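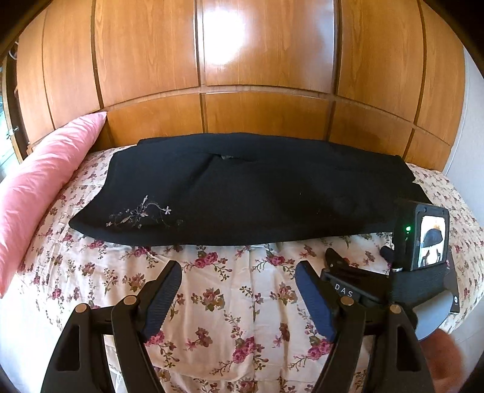
Clutmont Junior Doctors' Support Project
Progress report to the Quinlan Fund

Submitted by Treasa Ó Riain, Project Manager
April 2, 2023

1. Purpose of this report

The Fund awarded the project a grant to improve working conditions for doctors in training at the two hospitals in the Clutmont area, Brotent General and Sorkmont District. The report covers the second stage of the work, sets out what has been delivered against the agreed plan, and lists the matters on which the Fund's decision is sought.

2. Rota recording

Trainee doctors at both hospitals now enter their start and finish times through the shared rota system. The system holds 1337 shift records for the period. Records are checked against the published rota by the medical staffing office at each site, and any difference is returned to the department concerned for comment.

Returns from Brotent General are complete. Returns from Sorkmont District are complete for medicine and paediatrics. The surgical department began recording late, following a change of rota co-ordinator, and its figures are not included in the total given above. Mr Jarlath Conneely, who leads on rota matters for the project, has agreed a date in May for the missing returns to be supplied.

3. Late payment of allowances

At the start of the stage there were 60 open claims for unpaid on-call allowances, several of them carried over from the previous training year. Of these, 39 have been settled and paid. The remainder fall into two groups: claims for which the signed timesheet cannot be traced, and claims in which the doctor has since moved to another employer and the liability is disputed.

Dr Essam Kamel, the trainees' representative, has asked the project to record that members regard the time taken over the second group as unreasonable. The payroll department at Sorkmont District accepts that its first replies to these claimants were slow. It has named a single officer to handle them and will report to the project every fortnight until they are closed.

4. Rest facilities

The on-call rooms at Brotent General reopened after repairs to the heating and the door locks. Bookings are made through the switchboard and no charge is made to the doctor, including where a room is used after a night shift before driving home.

Work at Sorkmont District has not started. The estates department received one tender, which was above the sum allowed, and has been asked to seek further prices. A revised specification, leaving out the new shower room, has been prepared by Mr Enda Costello and is attached as Annex B.

5. Relations with the employer

Two meetings of the joint forum were held. The first was taken up largely with the question of cover for study leave, on which no agreement was reached. At the second, the employer accepted in principle that study leave requests made within the notice period should receive a written answer. The wording is still under discussion.

6. Finance

Spending on staff and on the rota system is within budget. The allocation for building work is underspent owing to the position at Sorkmont District. A full statement, prepared by Mr Senan Moynihan, is attached as Annex A.

7. Decisions requested

The Fund is asked to approve the carrying forward of the unspent building allocation into the next stage, and to agree the revised specification in Annex B.

Questions on this report should be addressed to the Project Manager at the Clutmont office.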